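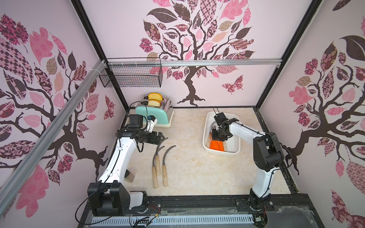
Figure 1. Two robot arms in an enclosure lined with tree-print wallpaper.

4.2 Labels on paid posts and reader recall

The second part of the study looked at how well readers remember who paid for a post. We used posts from four lifestyle accounts: Sireck, Anilero, Kwiatkowski and Atmont. All four sell sponsored space next to their regular content, and all four mark it, but they do so in different ways. Sireck and Atmont put the word "Ad" before the first line. Anilero names the sponsor in the last line. Kwiatkowski uses a hashtag.

The sample was 1,659 adults who had used a social media app in the past month. Each person scrolled through a feed of 9 posts, two of them paid, at their own speed. After a short break they were asked which posts had been paid for and by whom. Answers were coded by hand, following the scheme in Dudás's earlier work on magazine advertorials. Orsolya Dudás also checked 98 of the coded answers herself, and her codes were used wherever the two differed.

A label before the first line was remembered more often than one at the end. The hashtag did worst. Many people in that group recalled the brand but took the post for the writer's own advice. Age made little difference once time spent on the feed was taken into account.
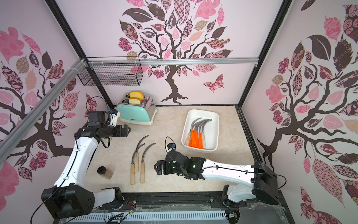
Figure 2. Left arm with its gripper toward a mint-green and chrome toaster; right arm low over the counter.

We had expected regular followers of an account to spot its paid posts more easily. They did not. More than 500 people in the sample already followed at least one of the four accounts, and their scores were close to those of everyone else. Followers were quicker to scroll past the label, which may cancel out what they know about the account.

Two limits apply. The feed was shown on a laptop, where the first line is always in view. On a phone it may not be. The February round also used a shorter break than the later one, so the two are reported separately in Section 4.3.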